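12th May

Tableware bench, dining corner. Carrying on from the last entry, which stopped at the drying rack.

Started with the table. The folding one with the marble-pattern top is staying as the dining table after all. I had wanted to swap it for the plain white one from the storeroom, but that one rocks and the clips on one side are stripped. The marble one stands flat if you push the legs all the way open before putting any weight on it. If you stop short it holds for a while and then drops a little when someone leans on it. Wrote OPEN FULLY on tape and stuck it to the underside, where you see it when you carry the table in.

Wiped the top with warm water and a drop of dish soap, then plain water, then a dry cloth. The Wondora spray is off the list for this table. It leaves a haze on the gloss that only shows under the ceiling lights, and then you are rubbing at it for ten minutes. Fine on the counters, keep using it there.

The red edging strip needs to be wiped separately. Crumbs and soap sit along the join. An old toothbrush does it. There is one in the mug by the sink, please leave it there and don't use it on the drains.

Unpacked the second box from Kapoor. Stainless plates and bowls, same pattern as the first box as far as I can tell, but the plates in this one nest tighter and two of them had stuck together. Ran hot water over the outside of the lower plate and they came apart with a twist. No scratches that matter. Washed everything from the box before it went anywhere near the shelf. There was a film on it, probably from the polishing, and it turned the first cloth gray. Two washes got it off the plates. The bowls took three, mostly because of the ring at the bottom where the cloth skips over.

Water spots: air drying is no good here, the tap water is too hard. Tried three things on spare bowls.

Towel dry straight from the rinse – best result, a bit of lint.
Air dry on the rack – spots all over, worst inside the bowls.
Vinegar in the last rinse (200 ml in the small tub), then air dry – much better than plain air drying, still a few spots near the rims, and the corner smells of vinegar for an hour.

So towel dry for anything going on the table the same day. Vinegar rinse is all right for stuff going back to the shelf. Use the flat-weave towels. The fluffy ones shed and it shows on polished steel more than on anything else.

Cups. The Posham cups are light and tip over if they are set down anywhere near an elbow. They were living at the front edge of the setting, which is how two ended up on the floor in the last round. Moved the cup position back, behind the plate and bowl. You have to reach a bit farther for a drink but the front of the table stays clear. Also don't stack the cups wet. They grip each other and you end up squeezing and twisting to get them apart, and they mark easily. The older ones have gone dull from the green scrubbing pads. Sponge side only from here on.

Layout for one person, as it stands now. Plate on the left, bowl to the right of it, cup behind the two of them, spoon and fork off to the right. This is not how a place setting looks in a book and I know that. We tried the formal version, fork on the left of the plate, and on a table this size with the bowl down as well it gets crowded on one side. With both pieces on the right there is one place to look for cutlery and one place to clear it from. I have not fussed over getting the spoon and fork parallel. If they end up at a slant that is fine, so long as they are flat on the table and not hanging over the edge.

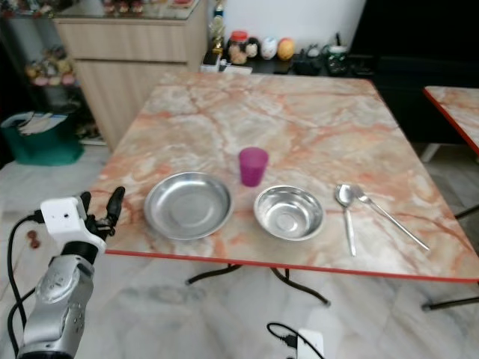 Should the bowl sit on the plate or beside it?

Beside it, unless the meal is soup alone. Steel on steel slides, and a full bowl on a plate is hard to pick up without tipping the plate. If we run short of space, put a folded cloth napkin between the two.

Noise is worth writing down. Steel on that hard top is loud, more than I expected, and a fork dropped from hand height rings through to the next room. Tried the thin Prolia mats under the plate. They cut the noise nearly completely, but they curl at the corners after a wash and then the plate sits crooked. Pressed them under the big cutting board overnight last time and they came out flat, then curled again once they were warm. Leaving them off for now. A thicker mat might do it. Cork would be worth a try if somebody has one at home.

Clearing. Order that works for me: cutlery first into the bowl, bowl onto the plate, carry those together in two hands, come back for the cup. Taking the cup in the same trip is what causes spills. Scrape into the bin before the sink, not in the sink, the strainer is too small and rice goes straight past it. Rice also sets hard on steel if it is left. Soak for 5 minutes in warm water and it wipes off, no scrubbing.

Storage. Plates bottom shelf, bowls above them, cups upside down on the tray next to the bowls. Cutlery in the drawer, handles toward you. The drawer count was off again so I did it properly: 56 pieces, spoons and forks together. Some of the forks are from an older set with a shorter handle. They are mixed in. I started pulling them out and then stopped, since they wash and stack just the same and we would be short without them.

Folding the table away at the end of the day: wipe the top, dry it, check there is nothing on the floor under the legs, fold. Don't drag it. The feet squeal on the stone and I would guess they will mark it in time. Two people is easier, but one can do it by tilting it onto its long side first.

To do
Replacement rubber tips for the table feet, measure the tube first.
More flat-weave towels.
Tell Kapoor about the film on the second box and ask if the next one can come rinsed.
Check the bowls again in June for rust specks around the base ring. There was a brown dot on one, which came off with a fingernail, so it may only have been tea.
Label for the cup tray.

Vinegar is nearly out. The new bottle goes under the sink on the left, not with the cooking things.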